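3.2 Bed adhesion across a long print queue

We had hoped, when we first sat down to plan this part of the study, that bed adhesion would be the dull chapter. Anyone who has owned a desktop printer for more than a week has a favorite remedy for parts that let go of the plate, and we had plenty of our own. What we wanted to know was whether those remedies still hold when the machine runs job after job, with the plate heating and cooling many times between cleanings. Most of the published advice we could find deals with a single print started on a fresh surface, and that is a rather different life from the one our printers lead.

All of the parts in this section were printed on two machines, the Lorex and the smaller Onix, using the same white filament from the same supplier. We kept the spools in a closed cabinet with drying packs and swapped the packs every March. The test part was a flat bracket with four sharp corners, chosen because sharp corners are where lifting tends to begin, and because we had a good use for brackets anyway. Over the whole trial we printed 3,469 of them, which filled more boxes than we had shelf space for.

A bracket was counted as lifted if a feeler gauge could be slid under any corner before the part was taken off the plate. We did think about a finer scale, and one of us argued for it quite warmly, but in practice the two people doing the checking agreed far more often on a plain yes or no. Of the full set, 397 brackets were marked as lifted. They were not spread evenly through the queue. Corners held very well for the first stretch after each cleaning, then began to let go in little runs, often several parts in a row from the same side of the plate.

The Lorex had the steadier record of the two, and we put this down to its thicker plate, which takes longer to warm but holds its heat more evenly out toward the edges. The Onix did nearly as well in the center and noticeably worse near the front left corner. Moving the part a short way inward helped a good deal, at the cost of fitting fewer brackets on each plate. 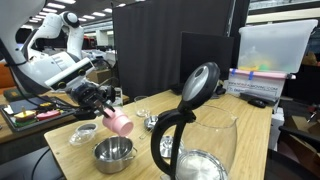
Figure 3. Robotic arm with a two-finger gripper holding a pink cup tilted over a small saucepan.

3.3 Cleaning interval and surface wear

The natural next question was how often the plate ought to be cleaned. Our first habit, inherited from the Huanca workshop where two of us learned to print, was to wipe the plate whenever it looked dull. That is a pleasant way to work but a hard one to write down, so for the trial we settled on fixed intervals and kept to them, even on days when we were sorely tempted to reach for the cloth early.

Each plate was replaced after 650 brackets. By then the coating showed fine scratches from the scraper – mostly our own doing – and we did not want worn coating to be mistaken for a dirty one. Readers with a gentler hand may well get longer service from theirs.

Lulenow Print Studies, working paper, April 2020 | Contact the editors | Back to top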